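Packing bench tips: weighing, bagging and sending parcels from a small workshop

Most of these notes come from the packing corner at Kravchuk, where we send out spare parts and small kitchen goods. They apply just as well to a spare room with a folding table. Take what is useful and leave the rest.

Setting the bench height

A packing bench should be higher than a desk. Stand up straight, bend your elbows and measure from the floor to your forearm, then take off the depth of the boxes you pack most. If you only pack flat bags, take off nothing. Our first bench was an old dining table and everyone who used it for more than an hour had a sore back. We put it on blocks for a month before replacing it.

If two people of different heights share the bench, set it for the taller one and give the other a firm mat or low platform to stand on.

Choosing a scale

Check two numbers before you buy: the most it can weigh and the smallest step it shows. For parcels, a scale that goes up in one-gram steps is fine. A kitchen scale will do for light items, but the platform is usually too small and the parcel hides the display. Look for one with the display on the front, below the platform.

Keep something of known weight nearby to test it with. Ours is a steel block marked 266 g in paint. Put it on first thing in the morning and again after lunch. If the reading is out, check that the scale is level and nothing is touching the platform before you blame the scale.

Taring, and the usual mistake

Put the empty container on, press tare, wait for the zero and then add the goods. The usual mistake is to take the container off, see a minus figure, and press tare again. The next reading will then be too high by the weight of the container. If you are not sure what state the scale is in, clear everything off and start again.

For posting, don't tare at all. The courier charges for bag, padding, label and tape together.

Soft bags

Plastic courier bags are cheaper than boxes and take up little room, but they are only good for things that can't be crushed. Cloth, rubber seals, brushes and anything already in its own stiff box are all suitable. Glass and thin castings are not.

Squeeze the air out before sealing. A bag full of air slides about, will not stack and may be charged at a larger size. Lay it flat, press from the closed end towards the opening, peel off the strip and run your hand along the seal once from one side to the other. Going back over it tends to put creases in.

Stick the label on before you fill the bag if the contents are lumpy. Barcodes that run over a ridge do not scan well. Volodymyr Kuzmenko, who did our dispatch for years, kept a piece of stiff card the size of a label and slid it into the bag, just behind where the label goes. It adds a few grams and saves a lot of trouble.

Crates for finished parcels

Use open plastic crates with handle slots, all the same size so that they nest. Stand bags upright or leaning, like files in a drawer, and you can read the labels without lifting anything out. Limit each crate to what one person can carry comfortably. We stop at 16 parcels, or fewer if they are heavy.

Use one colour for parcels that are ready and another for those with a query. Do not rely on a note stuck to the side, as they fall off.

Trays for small parts

A shallow metal tray with a rim stops screws and washers rolling off the bench. Tip the parts out, check them against the order and pour them into the bag from a corner. Wipe the tray between orders, particularly after anything oily. Ours came from a catering supplier in Ziltau and have outlasted three sets of plastic ones.

Laying out the bench

Work in one direction. It doesn't matter which, as long as parcels never cross back over. The scale goes in the middle, directly in front of you, with its keypad facing you and enough space on both sides to put a bag down. Crate to one side, belt or outgoing shelf to the other, and the tray at the back where it can be reached without leaning over a parcel. Tape, scissors and pens are better hung up than left lying on the worktop.

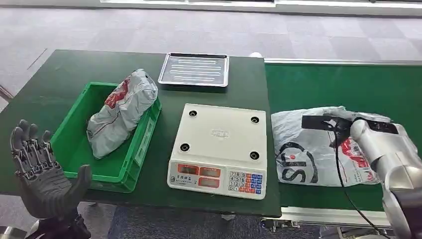
Keeping the scale clean

Switch it off and unplug it first. Lift off the platform if it is the kind that comes away and brush out whatever has collected underneath. Bits of tape backing are the worst, as they can stop the platform moving freely. Wipe the keypad with a cloth that is barely damp and never spray anything straight on to it.

Writing down weights

Nadiia Hrynyshyn started a list of packed weights for the things we send most often, and it now has 51 lines. If a parcel is more than 7 g away from its listed weight, open it and check. Most of the time the leaflet has been left out. Update the list whenever you change bag supplier.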